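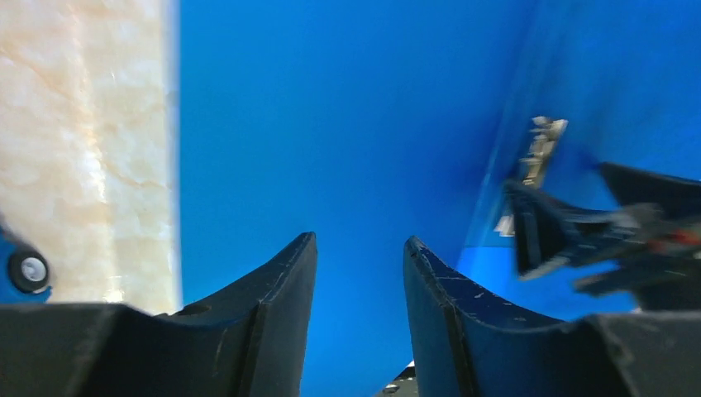 4. Loading papers into a spring clip folder

Applies to the blue folders used for signed agreements at Nunuvska. The supplier's leaflet says loading one takes "a moment" and needs no practice. We have our doubts. Allow a few minutes for your first folder and read to the end of the section before you start.

4.1 Before you start

You need a clear, flat surface, the agreement, and both hands free. Take out staples and paper clips. A staple left in the corner holds the bar up just enough that the middle pages slide out later, usually on the stairs.

The leaflet gives a capacity that Bethel Admasu and I have never managed to reach with ordinary office paper. Our own limit is 14 sheets. You can get more in, and the bar will go down on them, but I wouldn't carry the result anywhere.

4.2 Opening the clip

1. Lay the folder flat and open the cover all the way to the left.

2. Find the clip along the spine. The clamping bar is the part that lifts. The base plate stays where it is.

3. Raise the bar with your thumb, slowly. Keep your other hand on the cover so the folder doesn't tip.
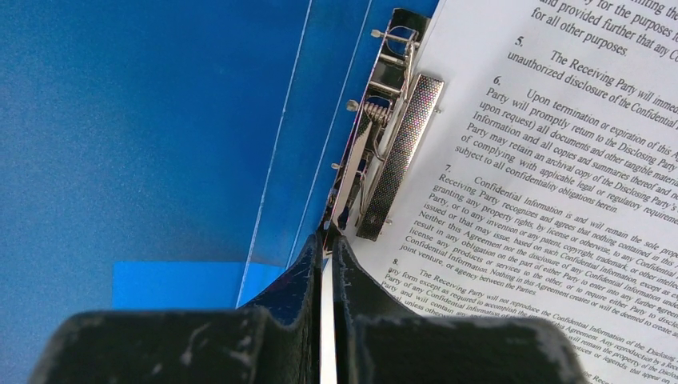 Fig. 4-1. Clip mechanism, with the coiled spring near the middle and the clamping bar on the page side.

CAUTION: Keep fingertips out from under the bar. The spring is stronger than it looks, and "finger-safe" on the leaflet is a generous reading.

NOTE: Don't oil the spring. Kedir Adugna tried it on two folders in April and the first page of each came out with a gray stripe down the margin. If a clip is stiff, ask for another folder.

4.3 Putting the sheets in

4. Check the page order now. It is a nuisance to change once the bar is down.

5. Flatten anything that has been rolled or curled. Bend it gently against the curl, then leave it under something heavy. We have heard that the clip will "train" curled paper flat by itself. It holds one edge, and the rest does what it likes.

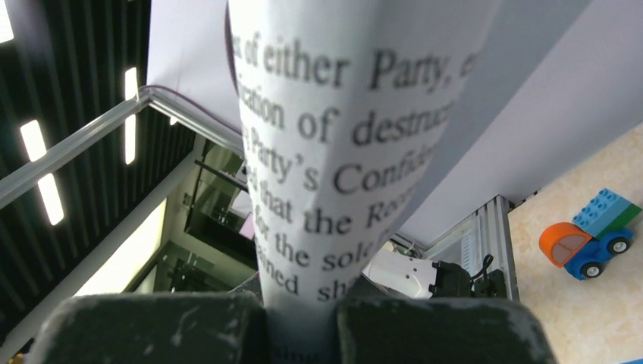 Fig. 4-2. Curled page from an agreement. Flatten before loading.

6. Tap the stack on the table, long edge first, then short edge.

7. Slide the left edge of the stack under the raised bar until it stops. Don't force it past that point, or the first words of each line may end up under the metal.

8. Lower the bar with your thumb. Letting it snap shut dents the top sheet.

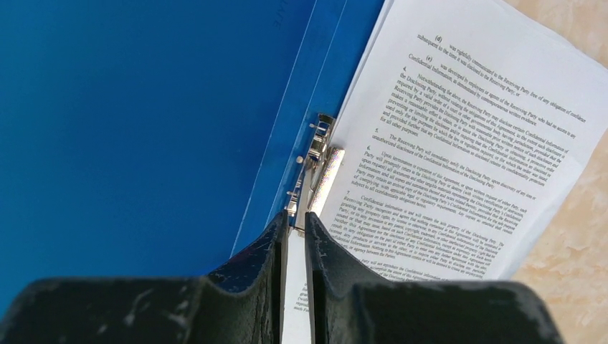 Fig. 4-3. Bar down on the edge of the papers. The top sheets are slightly offset.

A small offset between sheets is fine. The leaflet promises a "perfectly square" stack every time, and I have yet to see one. Reload only if a sheet sticks out far enough to catch on the cover.

4.4 Checking the hold

9. Tug the bottom sheet lightly, then one from the middle. The top sheet tells you very little - it touches the bar and nearly always holds.

10. Close the cover. If it springs back up, take some sheets out and start a second folder.

Questions about page order go to Tolera Assefa. Stiff or bent clips go in the tray by the door, with a note saying what went wrong.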